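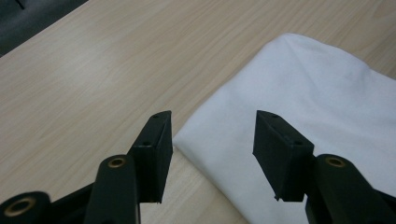 Ticket 409
Opened by: Kauko Oksanen, finds registration, Plenau excavation
Product: Tetix catalog, field version
Status: Resolved

Problem

Coin records entered at the trench don't match the office catalog after the evening sync. The find numbers come through, but the grid square is blank and the layer reads "unassigned." First noticed when I went to print bag labels for the Hladun road section and the labels had no location on them.

Steps tried

Restarted the tablet and synced again. Same result.

Deleted one test record and entered it by hand in the office. Saved fine, location included.

Exported the full list from the tablet — 2,000 records — and opened it as a spreadsheet. Grid squares are all there, so the data is not lost. The trouble is on the import side.

Reply from support, 9:40 a.m.

Please check the site code on the tablet. The office copy expects the code in the same form it was set up with. Also tell us whether records from the earlier trench at Zorville are affected.

Reply from Kauko, 11:15 a.m.

Zorville records are fine. The tablet has the site code in lowercase and the office has it in capitals. Somebody reset the tablet in January, which may be when it changed. Changed it to capitals and synced 2 records. Both came through with grid square and layer.

Reply from support, 11:50 a.m.

Go ahead with the rest, but send them in batches of 1,000 or fewer. Larger batches can time out on a slow connection.

Reply from Kauko, 4:20 p.m.

All records synced. Labels now print with location. The layer field was still blank on one pottery bag — that was our own entry error, corrected from the trench notebook. OK to close.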